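Zinditz issue tracker: grasp success in sim drops when clutter seed changes
Opened by Dimas Lumenta, January 25, 2021. Component: Heromitz eval. Status: closed, grudgingly

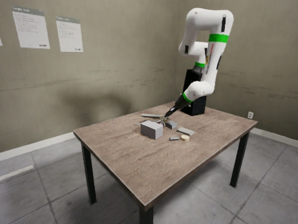
Summary: the policy we were all so pleased with loses most of its charm when I change the clutter seed. On the seed we tuned on, it picks the target part in nearly every rollout. On the 14 held-out seeds it picks it a bit less than half the time. Same arm, same gripper, same table, same checkpoint. I would like this to be a bug, please.

Steps to reproduce
Load the Hutapea checkpoint, run the standard clutter eval, 546 rollouts, domain randomization off. Then run it again with the held-out seeds. Feel your mood change between the two.

Comment, Dimas
Checked the boring things first. Physics timestep matches. Friction on the parts matches. Gripper closing force matches. I also reinstalled everything, which used up a morning and fixed my confidence in nothing.

Comment, Oratile Sibiya
Is the success check the same in both configs? Last time you filed one of these, the "failure" was a part being lifted perfectly well and scored against the wrong part ID.

Comment, Dimas
Ouch. Yes, it's the same. I watched a pile of the failures to be sure. The arm goes down with great conviction, closes next to the part, and carries a fistful of air over to the drop zone. Release is flawless.

Comment, Oratile
Then plot where the parts spawn. Both sets, top view.

Comment, Dimas
Plotted. The tuning seed drops everything from the middle of the table back. The held-out seeds use the whole tabletop, including the front, where the policy has apparently never been asked to go. Failures pile up there. Seven of the held-out seeds put the target in the front half, and those account for nearly all the damage.

Comment, Oratile
So the spawn region in the training config is clipped?

Comment, Dimas
It is. Line 4 of the Prendine scene file, a y-limit somebody set for a demo and left in. Git blame says the somebody was me. I've asked git blame to reconsider.

Fix
Removed the limit, regenerated training scenes, retrained from scratch. Held-out success is now close to the tuning number. The tuning number went down slightly, and I'm told this is healthy.

Still open, moved to its own ticket: when a small part lies tight against a big block, the approach angle is too steep and the fingers clip the block on the way in. It happens on old and new checkpoints alike, so the spawn fix can't take the blame or the credit.

Comment, Oratile
Please also redo the table in the draft before February. The caption currently says "generalizes to arbitrary clutter."

Comment, Dimas
Changed to "generalizes to clutter." Will add the seed list to the appendix and rerun the baseline on the unclipped scenes, so it gets the same chance to embarrass itself. Closing.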